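Recording your first tabletop demonstrations by hand
Sep 14, 2026
By Felista Muriithi

If you have never shown a robot a job before, the good news is that you already know most of what you need. You have been clearing tables and putting lids on things since you were small, and the whole point of working with hand-held grippers is that you get to use that knowledge directly, with your own arms, at something close to your own pace. What takes a little practice is doing it in a way that's useful to the person who trains the model afterward. I've been helping newcomers at Stollholm with this since February, and these are the things I find myself repeating most.

Start by choosing one small job and writing it down in a single sentence. "Tidy the table" is too big. "Pick up the cup and set it down on the container" is about right for a first day. Put the sentence where everyone can read it, because after 27 tries you will have drifted away from it without noticing (I certainly did!).

Next, put your objects out and leave a bit of air between them. You want room to bring a gripper in from the side as well as from the top. If there's a bin in the task, open the lid before you begin, unless opening it is part of what you're teaching. Then run both cables back along your forearms and do a slow stretch over the whole table, left and right, to be sure nothing tugs.
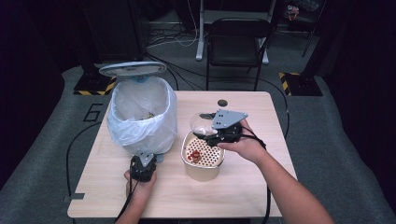

Now pick up the grippers and spend a few minutes just opening and closing them on things. Clear plastic deserves extra patience. It flexes, it slides, and its edge is hard to see when you are looking down at it, so close the jaws gently and stop as soon as the piece stops shifting. Squeezing harder feels safer, but you'll only bend it, and then it lets go at a funny angle.

When you're ready, record like this:

1. Bring both grippers to your starting position and hold still for 3 seconds.
2. Move in one smooth line toward the object. Slow is fine, stopping halfway is less fine.
3. Close, pause for a breath, then lift.
4. Carry it over, lower it until it touches, and open the jaws all the way before you pull back.
5. Return to the starting position and hold still again.

Keep the hand that isn't working quiet but ready. Beginners tend to wave it about, or let it sink out of view - either one makes the recording harder to use. I rest mine just above the tabletop on its own side and forget about it until it's needed.

You will drop things. If you can pick the object up again calmly, do so and carry on, and mark that try as a recovery in your notes. Desmond Park, who sorts our recordings, loves those and keeps them in a separate folder. If the object has rolled onto the floor, stop, mark the try as failed and begin again.

Between tries, move the objects a little. Turn the container, slide the bin a hand's width over, set the small pieces down somewhere new. We collected 600 tries for our first task with everything in nearly the same spot, and had to go back and do a good part of it over.

Last of all, take breaks. Your wrists will get tired before you do, and a tired wrist shows up as a wobble right when you're setting something down. I swap with Meron Abdella whenever one of us starts to feel it, and we put our initials beside each batch so Desmond can tell whose hands he's looking at.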